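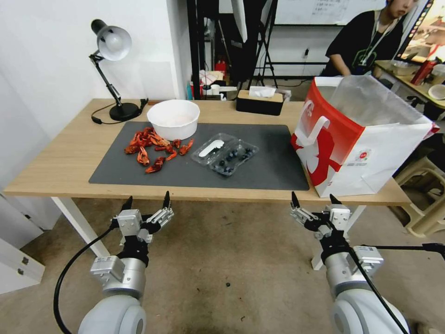

Minutes of the Parish Council, Church of Our Lady, Karkell

30 Oct 2021 | Recorded by Peiyu Dai, Secretary

The meeting opened with prayer in the parish hall at Siriwan Street. The minutes of the previous meeting were read and accepted without change.

1. Bell tower. The council received the written survey from Kernura Masonry. The stonework on the north side is sound, but the mortar in the top 6 courses requires repointing. The louvers are to be replaced at the same time. The bell itself — cast for the first chapel and moved when the present church was built — may continue in use, except that it shall not be rung while scaffolding is in place.

2. Quotations. Of the 3 quotations received, the council preferred that of Kernura Masonry. Approval was deferred until the diocesan building office has confirmed that no separate permit is needed for the louvers. The Secretary will write to the office.

3. Side chapel. A request was heard to repaint the side chapel in its earlier cream color. Members differed as to whether the blue ceiling should be kept. Wollurus Conservation will be asked to test a small area behind the altar before any decision is made.

4. Visitors. The guest book shows more than 1,000 signatures for the year to date. It was agreed that the west door will remain open to visitors between morning and evening services, and that the printed guide will be corrected where it gives the wrong year for the organ.

5. Feast day procession. The route will follow the harbor road as before. The town has asked for the list of marshals in advance; 23 names have been submitted.

6. Other business. The leak above the sacristy was reported again. Referred to the building group.

The next meeting will be held in December.

Comments (0) | Shares (6)

© Parish Office, Karkell | Contact | Back to top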